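Asunto: Re: [lista-pinzas] Dedos Tetard o dedos Belleck para objetos planos

Hola a todos:

Perdonad que haya tardado tanto en contestar, que vi el hilo hace días y lo fui dejando para cuando pudiera sentarme con calma (y con los cuadernos delante, porque de memoria me fío poco). Copio lo que se preguntaba en el mensaje original para que no se pierda:

> Estamos dudando entre cambiar los dedos de la pinza por los Tetard
> o quedarnos con los Belleck que venían de serie. Lo que más se nos
> resiste es lo fino: tarjetas, fundas, cosas que descansan planas
> sobre la mesa. ¿Alguien ha comparado los dos con el mismo
> controlador? ¿Y merece la pena tener uno distinto en cada brazo?

Pues sí, los hemos comparado, y con bastante cariño además. Llevamos desde principios de febrero con los dos juegos, todo con el controlador Noltomex y sin tocar las ganancias entre una tanda y otra. En total tenemos apuntados 1.384 intentos de agarre con los Tetard y 1.564 con los Belleck. Ya sé que no son cantidades iguales y que alguien me lo va a afear, pero con los Belleck empezamos antes.

Con cajitas y botes, la verdad, me da igual uno que otro. Los dos cierran bien, los dos sueltan donde deben, y si algo falla suele ser culpa nuestra por acercarnos torcidos. Donde se nota la diferencia es justo en lo que preguntáis. El portatarjetas de plástico transparente con marco rojo es nuestra prueba más antipática: tumbado en el suelo apenas ofrece canto, y los Belleck tienden a empujarlo en vez de meterse por debajo. Los Tetard, con la punta más afilada, lo levantan bastante más a menudo, aunque hay que bajar muy despacio y entrar por el lado corto. ¡Y qué gusto da cuando sale a la primera!
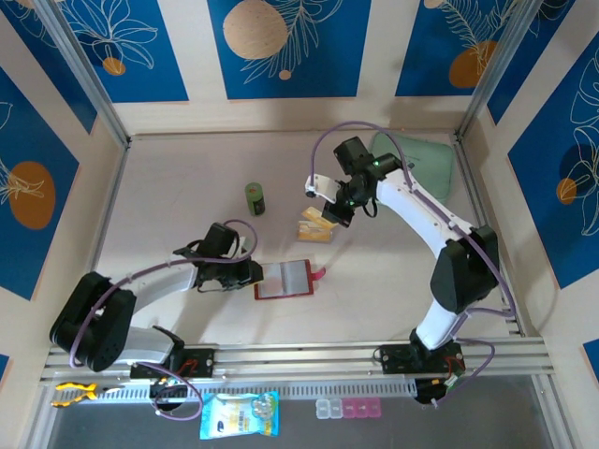 Ông: a mí los Tetard me duraron poco, la punta se redondeó a los 300 ciclos y desde entonces agarran peor que los de serie. Yo miraría el desgaste antes de comprar dos juegos.

Esto último me llegó por privado y lo pego con permiso, porque me parece un aviso muy sensato. Nosotros no hemos visto tanto desgaste, pero también es cierto que nuestro suelo es liso y que limitamos la fuerza de cierre al 76 por ciento. Si trabajáis sobre algo rugoso, haced caso del aviso y revisad las puntas con frecuencia, que con una lupa barata se ve enseguida.

Sobre lo de llevar dedos distintos en cada brazo, yo os animaría a probarlo, con una advertencia. Hay que guardar un perfil por brazo en el controlador, con su propio desplazamiento de punta, y comprobarlo cada vez que se desmonta algo. A nosotros se nos olvidó una mañana y estuvimos un buen rato echándole la culpa a la calibración de la cámara (pobre cámara). También conviene dejar holgura de sobra al cable junto a la muñeca, porque con un giro largo tira y la punta se desvía lo justo para estropear un agarre fino.

Si os sirve, puedo mandar la hoja con los intentos separados por objeto. Está un poco desordenada y tiene abreviaturas que solo entendemos aquí, pero la limpio en un rato. Y si alguien ha probado los Tetard con recubrimiento blando, que lo cuente, por favor, que llevo tiempo con la curiosidad y no me decido a pedirlos.

Un abrazo grande y gracias por mantener viva la lista.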